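# Trilby Kontur 5 – Erstinbetriebnahme und erste Sitzung

Stand: 18. September 2024. Gilt für Geräte mit Firmware ab Juni. Ältere Geräte: erst Update, dann hier weiterlesen.
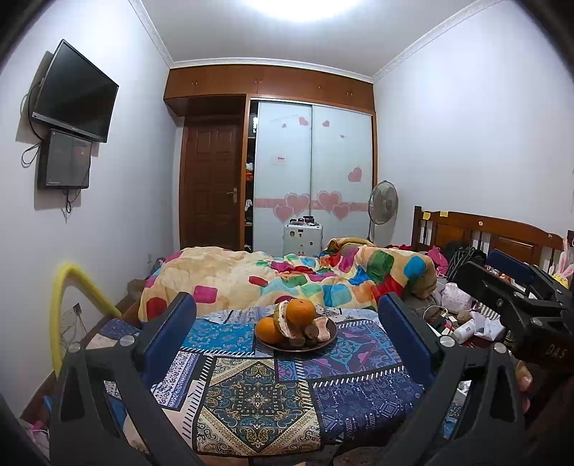
*Abb. 1: Runder, dunkelbrauner Teller auf gemustertem Stoff*

## 3.1 Aufstellen

1. Steuereinheit auf ebene Fläche stellen. Rollen feststellen, alle.
2. Abstand zur Wand: 20 cm. Lüftung hinten sitzt, nicht zustellen.
3. Netzkabel zuerst ins Gerät, dann in die Steckdose. Keine Mehrfachsteckdose.
4. Hauptschalter hinten auf I. Display startet, Selbsttest läuft 135 Sekunden. Nichts drücken.
5. Grüner Ring = bereit. Gelber Ring = Kühlmittel prüfen (siehe 3.2). Roter Ring = ausschalten, Service Nedik anrufen.

**Hinweis:** Nach Transport bei Kälte Gerät erst auf Raumtemperatur kommen lassen. Über Nacht reicht.

## 3.2 Kühlmittel einfüllen

Nur Jitari-Kühlflüssigkeit aus dem Lieferumfang. Kein Leitungswasser, kein destilliertes Wasser aus dem Baumarkt.

1. Gerät aus. Netzstecker ziehen.
2. Klappe links öffnen, Deckel gegen Uhrzeigersinn.
3. Trichter aufsetzen, langsam füllen bis zur unteren Markierung. Dann kurz warten, Luftblasen steigen auf.
4. Bis zur oberen Markierung nachfüllen. Nicht darüber.
5. Deckel zu, Klappe zu, verschüttete Flüssigkeit gleich abwischen. Wird sonst rutschig.

**Achtung:** Kühlflüssigkeit nicht auf die Haut oder in die Augen. Bei Kontakt mit viel Wasser spülen, Sicherheitsdatenblatt liegt im Fach hinter der Klappe.

## 3.3 Applikator anschließen

Es gibt zwei Größen. Flach für Flanken und Oberarm, gewölbt für Bauch. Nicht mischen, pro Sitzung eine Größe.

1. Stecker mit der Kerbe nach oben in Buchse A. Muss hörbar einrasten.
2. Schlauch ohne Knick führen – Halter am Arm des Gerätes benutzen.
3. Auf dem Display erscheint die Größe. Stimmt sie nicht: abziehen, Kontakte trocken wischen, nochmal stecken.
4. Dichtlippe prüfen. Risse, auch kleine: Applikator nicht verwenden.

## 3.4 Vor der Sitzung

- Einwilligung unterschrieben? Ohne Unterschrift kein Start.
- Ausschlussgründe laut Anhang B abgefragt (Kälteurtikaria, Kryoglobulinämie, Schwangerschaft, Leistenbruch im Behandlungsbereich usw.)
- Haut sauber, keine Creme, kein Öl. Schmuck ab.
- Areal im Stehen anzeichnen, nicht im Liegen.

## 3.5 Sitzung starten

1. Gelvlies Leung aus dem Beutel nehmen, glatt auflegen. Keine Falten, keine Luft drunter. **Pro Areal ein neues Vlies.**
2. Applikator mittig aufsetzen, leicht andrücken.
3. Taste SAUGEN. Stufe 5 ist voreingestellt, höher nur nach Einweisung. Maximum 9.
4. Sitz kontrollieren. Zischt es, sitzt er schief – Taste LÖSEN, neu ansetzen.
5. Programm wählen, START zwei Sekunden halten.
6. Notstopp-Taster der behandelten Person in die Hand geben und einmal erklären. Nicht auf die Liege legen.

Ziehen und Kältegefühl am Anfang sind normal, lässt meist nach. Starker, stechender Schmerz ist es nicht: sofort STOPP.

**Warnung:** Person während der Kühlung nicht alleine lassen. Niemals ohne Gelvlies kühlen, Gefahr von Erfrierungen. Meldet das Display E9 (Vlies nicht erkannt), auf keinen Fall quittieren und weitermachen. Abbrechen, Haut ansehen, neues Vlies.

## 3.6 Beenden

1. Signalton abwarten, Saugung löst selbst.
2. Applikator abnehmen, Vlies in den Restmüll.
3. Haut ansehen und Befund im Protokol eintragen. Rötung ist üblich; weiße, harte oder blasige Stellen sofort ärztlich abklären lassen.
4. Applikator mit dem mitgelieferten Tuch abwischen. Kein Alkohol auf die Dichtlippe, die wird spröde.
5. Gerät im Standby lassen bis der Lüfter steht, erst dan Hauptschalter auf 0.

Weiter mit Kapitel 4, Reinigung und Wartung. Fehlercodes siehe Anhang C.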